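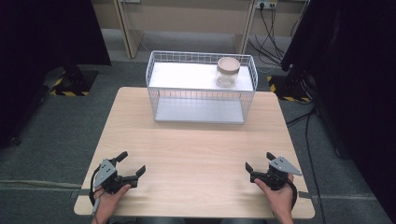
*White wire-mesh basket with one lidded glass jar on its upper shelf.*

Every storage article I've read this year wants me to buy a wire basket with a shelf in it and put glass jars on top. I was doubtful, and after a spring of living with one I'm still doubtful about half of it. The half that works is below, along with the bits I'd skip.

## Before you buy anything

Measure the spot where the basket will live. My shelf is 300 mm deep and the basket I wanted was sold as fitting "most standard cupboards," a phrase that means nothing. The usable depth behind the door hinge was 279 mm. I sent the first one back to Stellard and paid the postage myself.

Measure the height too, with a jar standing on the shelf panel and your hand on the lid. People forget the hand. If you have to tilt a jar to get it out, you will stop putting it back.

## What goes on top

One short jar, maybe two. I know the catalog pictures show a full row. Try it for a week and see how often you move three jars to reach the fourth.

Choose something you open daily. Mine is tea. My neighbor Jurgita Pärn keeps oats in hers and says that's the only thing in the kitchen her kids put away.

Clear glass earns its place up there, as you can see when you're running low. I'm less sold on wood-colored lids. They look nice, but check what kind of seal you're getting, if any. To test one:

1. Put a spoonful of water in the clean jar and close the lid.
2. Turn it upside down over the sink and leave it for a minute.
3. If it drips, use that jar for tea bags, wrapped candy or rubber bands. Keep brown sugar and coffee out of it.
4. Dry the jar and lid separately before you fill it.

Two of the four I own dripped. The packaging on all four said "airtight."

## What goes underneath

This is where I part ways with the articles. They tell you to fill the lower section with more jars. You then have to reach in under a shelf, past the wire, and lift glass out sideways. I did this for a month and chipped a rim.

Use the lower part for things that don't mind being dragged:

- dish towels, folded in thirds
- packets standing on edge
- a flat box of sandwich bags
- napkins

Anything small will find its way through mesh sooner or later, so check for gaps before you trust it with clothespins or loose tea bags. If yours has a solid bottom panel, crumbs will stay in the basket instead of landing on the shelf. You'll still have to clean them up.

## Setting it up

Do this on a table, with the basket at a height where you can see into it.

1. Wipe the basket down, corners included. New ones often have a dusty film.
2. Press on each corner of the base. If it rocks, try turning the basket around first. A stick-on felt pad under the short corner fixes most of what's left.
3. Load the lower section before the top. Heavy things go toward the middle.
4. Put the jar on the shelf panel last, near whichever end you reach from. I'm right-handed, so mine sits at the right. Dead center looks better and is more annoying.
5. Take the jar off before you carry the basket anywhere. Glass slides on a smooth panel.

Some people recommend a non-slip liner for the shelf. I cut one from a roll of Irnico mat and took it out again after two weeks. It held crumbs and curled at the corners. A damp cloth once in a while does more good.

## Labels

Skip them on clear jars. I can tell rice from lentils. The exception is white powders, and for those I write the name and the month on masking tape stuck to the base. Flour opened in May should say May.

## Is it worth it?

For a deep shelf where things vanish at the back, yes, because you can pull the whole lot forward. For a shallow shelf I'd leave the basket at the store. A shoebox does the lower half of the job for free, and the jar can stand on the shelf by itself.

I'd also ignore the matching sets. Buy one basket, use it through a few grocery trips, and then decide about a second. I still haven't bought mine.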